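What we learned about hand-held grippers before ordering
2019-01-09
By Reynaldo Dagdag

We went to see the Brellier people because our budget for next year has one line in it marked "arm and tooling", and we wanted to know whether that line should be split. Trustmont is a small sorting and repacking firm. We handle mixed household goods, and most of what reaches us comes in bins, boxes and bags of all sizes.

Brellier has two rooms over a shop in Garnska. Konrad Schwaiger met us at the door and took us through the costs first, which suited me. His advice was to leave the arm until later and begin with hand-held grippers, so that staff can try the fingers on real goods. A hand-held unit is 465 euros. A set of spare pads is 41. The fixed version, with arm, controller and fitting, comes to 3363 before training.
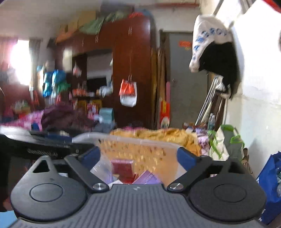

Reynaldo Dagdag

We spent most of the visit on bins, as that is where our own trouble lies. A box standing upright in a see-through bin leaves room for a finger on each side. One lying at a slant next to it is harder, and loose paper gets in the way. The tool is bulky behind the fingers, with a wide housing on either side, so I asked how deep a bin it could reach into. Schwaiger said that depends on the width of the rim and told us to measure ours before ordering. We had not done that.

I also asked about homes and other crowded places, since Paredes, our partner on the collection side, packs in people's bedrooms. He would not quote for an arm there. He would quote for hand-held units and up to 2 days of staff training.

Delivery is slow in August, when the workshop closes. Pads wear out first and should be budgeted as a running cost. Screws and finger arms are sold separately. There is no hire scheme, but a unit can be returned within the first month if the box is kept.

I have asked for a written quote for hand-held units only. The arm stays in the plan as a separate line, with no date against it. Bin measurements are still to be done at both sites.

Related
Visit to the Paredes packing room
Bin sizes: what we use now
Equipment budget, first draft

Contact | Copyright Trustmont | Back to top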